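Filed under: Lab Notebook / Manipulation / Demonstration Sessions

Jar pick and place by remote control – session notes, March
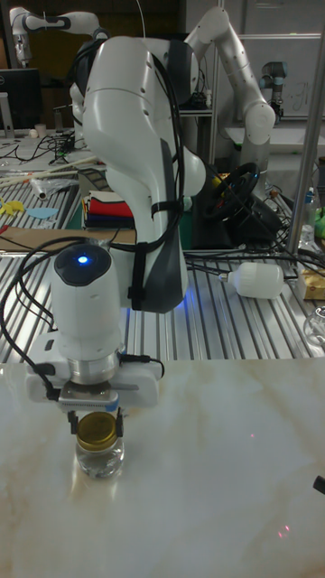

The purpose of the afternoon session was to bring the jar task up to the same standard as the bottle task before the set is handed over to Bronumholm. Idalina Ramalho operated the arm. I kept the log and reset the jar between demonstrations. Tomos Vaughan joined at 3:40 p.m. to review the rejected takes.

Task definition is unchanged from the Cedcombe protocol. The operator approaches from above with the gripper pointing straight down, closes on the glass, lifts, moves to the goal position and sets the jar down upright. The lid stays on throughout. A demonstration is rejected if the jar tips, if the fingers touch the lid before they touch the glass, or if the operator pauses long enough for the recorder to split the file.

48 demonstrations recorded, four rejected. Three of the rejections were early in the session and were the same fault: the operator closed the gripper while the arm was still moving down, and the jar was pushed sideways at contact. Idalina changed her approach after the third and now stops fully above the table, checks alignment in the wrist view, then closes. This adds a short delay to each take but the contact is much cleaner. The fourth rejection was a split file. The operator was not at fault; the log shows a dropped connection between Flirnulero and the recorder lasting up to 18 seconds.

Glass remains harder than the plastic bottle. The marble pattern of the table shows through the jar, and the reflections on the surface make it difficult to judge height from the wrist view alone. Idalina reports that she aligns on the gold lid and ignores the body of the jar until the fingers are close. I would like this written into the operator guide, as new operators tend to look for the edge of the glass and lose time.

Grip force was left at the setting used for the bottle. Tomos considers it too high for glass and asked for a lower value to be tried before more operators are trained. We did not change it mid-session, in order to keep the set consistent.

Hand guiding was also attempted, for comparison. With the arm in free-drive the first part of the motion is quick to teach, but the cable bundle pulls on the arm when the wrist is turned past its usual range, and the recorded path shows a small wobble at that point. The strap on the upper link holds well. The slack below it may need to be longer. Until that is settled, hand-guided takes should be stored separately under Cassim and kept out of the training set.

Total for the jar and bottle tasks combined now stands at 837 accepted demonstrations, by remote control only.

Review of the accepted takes with Tomos raised one further point. Idalina sets the jar down very gently and opens the fingers slowly. My own takes from the earlier session open quickly as soon as the glass meets the table. Both are valid under the protocol, but a policy trained on the two together may hesitate at release. Tomos proposes that the protocol state a single release speed – his preference is the slower one – and that my takes be tagged so they can be left out if necessary. I agree and have started the tagging.

Open items:
– Lower grip force, test on glass before the next operator joins (Tomos)
– Add lid alignment to the operator guide (Idalina)
– Check the Flirnulero connection log against the recorder clock (self)
– Finish release-speed tags on the earlier takes (self)
– Lengthen cable slack below the strap, then repeat the hand-guided comparison

Session closed at 5:15 p.m. Files copied to the shared drive and read access confirmed by Idalina.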